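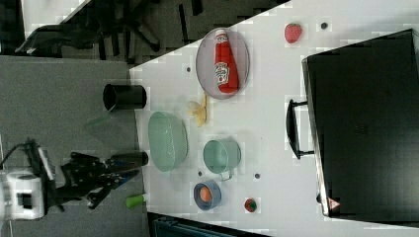 Dear friends at Havico,

The second stretch of work on Gestow has gone mostly into account recovery, and I want to start there, because it is the part you asked the most questions about when we sent the last report. As you will remember, Gestow lets people carry one social profile between several apps, with the profile held by a wallet key and the posts and followers tied to it. If the key goes, so does the profile, along with years of conversations. In the spring version we dealt with this by putting a full page of warnings in front of every new user, and our testers scrolled right past it, every bit as fast as you or I would. So we have been trying to make our warnings more like the small red-and-white triangle near the lower corner of that black microwave oven, which takes up hardly any room on the appliance and sits there whether or not anyone is in the mood to read. The page of text is gone. What we have now is one short line, shown next to the button it concerns, and only on the screens where a person could really lose something.

Recovery itself

The recovery flow is now in the hands of our testers at Urkby, the online neighborhood network that agreed to be our first real community. A person picks a small circle of contacts, called helpers in the app (we had "guardians" for a while, but it made people nervous), and if the key is lost, enough of those helpers can approve a new one. The contract that does this is written, deployed on the test network and frozen while it is being reviewed. We opened 1342 test profiles in this period, and 700 of them have a full set of helpers chosen. I would have liked that second number to be higher, and I will come back to it further down.

The hardest part was deciding how long a recovery should wait before it takes effect. If it is too short, a dishonest group of helpers could take over a profile while its owner is asleep. If it is too long, a person who has dropped a phone in a lake is locked out of their own group chats and gives up on us. We went back and forth on this for longer than I care to admit, and settled on a waiting period that the owner sets when choosing helpers, with a sensible default filled in. The owner gets a message in every connected app when a recovery starts and can stop it from any of them. Helju Paju wrote the first draft of that message and then rewrote it after every round of testing, and the version we have now is so plain that I sometimes forget how much work is in it.

What we heard from Urkby

We held group calls with the Urkby members during the testing period, and I want to thank them here, since they gave us evenings they could easily have spent on something more fun. A few things came through again and again.

People did not want to see the word "wallet" on the first screen. Several of them thought we were about to ask for money, and one gentleman closed the app on the spot and wrote to the Urkby moderators to ask if it was a scam. (He has been lovely about it and is now one of our most careful testers.) We moved the word to the settings page, where the people who want it can still find it.

People also asked what happens to a helper who leaves the network, or with whom they have had a falling out. We had an answer to the first and a very weak answer to the second. You could replace a helper, but the app sent that helper a cheerful note saying they had been removed, which is a fine way to turn a small quarrel into a large one! The note is gone. A removed helper simply no longer sees any requests from you.

And then there is the matter of the half-finished circles. Most of the people who stopped partway did so at the point where the app asks for one more helper. They had a partner or a sister in mind, and perhaps an old friend, and then they ran out of people they felt comfortable bothering. I had expected a technical reason and spent a good while looking for one in the logs. Our current idea is to let a second device of your own stand in for one helper, so that a tablet in a drawer counts toward the circle. It weakens the protection a little, and we want the reviewers' opinion before we build it.

The security review

Papadakis began their review of the recovery contract in March, later than we had planned. The delay was on our side. We changed the waiting period logic after we had already handed the code over, and it would have been a waste of your money to have them read something we knew was going to change. Their first set of notes has come back, and I'm glad to say that the structure of the contract stands as it is. They raised four points, two of which we have fixed and they have checked. The third is about what happens if an owner changes the waiting period while a recovery is already running, and the fix is written but not checked yet. The fourth concerns the relay service that pays network fees for new users, so that people can get started without holding any tokens at all. Papadakis would like stricter limits on it, to stop someone from opening profiles by the thousand at our expense, and I think they are right. We have paused the relay for outside apps until the limits are in place. It stays on for Urkby.

We will send you the full review once the last two points are closed, and we'll publish it on our project page as agreed in the grant terms.

Connecting other apps

This part moved more slowly than I promised you, and I would rather say so plainly. The developer kit is at version 2, and it does a good deal more than the first one: an app can read a profile, post on its behalf with permission, and show recovery messages without writing any of that from scratch. But the guide that goes with it was written in a hurry, mostly by me, and it shows. Developers who tried it got stuck on permissions, and they got stuck in the same place, which at least tells us where to begin. Helju has taken over the guide and is rebuilding it around one small working app that a reader puts together step by step. I have read the early chapters and they are much better than mine.

A photo-sharing app and a group calendar are both working with the kit at the moment. Neither has asked to be named until they have something public to show. The calendar people sent us a patch for the way we handle time zones in scheduled posts, which we were very happy to have.

Money and time

We are inside the budget for this period. The review has cost what we expected, and hosting came in lower than planned while the relay was paused. We spent more than planned on the calls with Urkby members, mainly on captions and translation, and I would do it again. With your agreement we would like to move what is left in the hosting line over to the developer guide, where it would pay for a technical editor. If you would prefer that we leave it where it is, just let me know and we'll find another way.

The one change to the schedule is that we do not want to move from the test network to the main one until the last two points of the review are closed. That pushes the public opening back. Everyone at Urkby has been told, and they took it very kindly - a few seemed relieved, as they are still helping their older members choose helpers.

Next on our list

Close the remaining review points and put the new relay limits in place.
Ask Papadakis about letting a second device count as a helper, and build it if the answer is yes.
Finish the developer guide and try it on people who have never seen Gestow before.
Write a short export tool, so that anyone who decides to leave can take their posts and follower list with them in a plain file. This was in our original proposal and has slipped twice.

You asked last time whether someone from your side could sit in on one of the Urkby calls. The members have talked it over and would be glad to have you. The calls start at 7 p.m. their time and tend to run long, mostly because people stay on to chat once the testing is done. Send me a note with the evenings that suit you and I will pass them along.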